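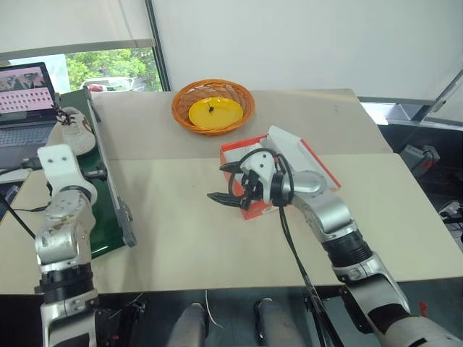 Stocking a Low-Carb Pantry Without Going Broke

When I started eating low carb I did what everybody does and bought one of everything. Four kinds of flour, three sweeteners, a bag of something called konjac that I still haven't opened. My first big order came to more than our whole grocery budget for two weeks, and my husband was not amused! So these are the things I do now, in no special order.

Freeze your almond flour

It goes stale faster than you'd think, especially in August when my kitchen feels like a sauna. I split a big bag into quart freezer bags, press them flat and stack them like books. You can scoop it straight from the freezer for muffins, but let it warm up on the counter first if you're making pie crust (cold flour makes the butter clump and you'll be picking at it forever).

Label the white powders

Please do this. I once thickened a gravy with erythritol. Masking tape and a marker, and I write the date I opened it too.

Grind your sweetener

If your cheesecake comes out gritty, run the sweetener through a coffee grinder for 40 seconds before you measure. Let the dust settle before you take the lid off or you'll be coughing sweet air. I have a little Sivine grinder that does nothing else, so my coffee stays coffee.

Go easy on the xanthan gum

A quarter teaspoon will thicken a whole pan of sauce. Sprinkle it from up high while you whisk. If you dump it in you get little jellyfish, and no amount of whisking gets them out. I strain mine when that happens and pretend it was fine.

Keep one shelf for emergencies

Mine has canned salmon, olives, pork rinds, coconut milk and a jar of peanut butter with nothing in it but peanuts and salt. My friend Dineo keeps hers in the hall closet so her boys won't find it, and I'm thinking of doing the same.

Store nut butter upside down

The oil works its way back through the jar and you don't have to fight that brick at the bottom. Check the lid is on tight. Ask me how I know...

Next time I'll get into chocolate, which needs a page all its own.

Posted 2009-04-10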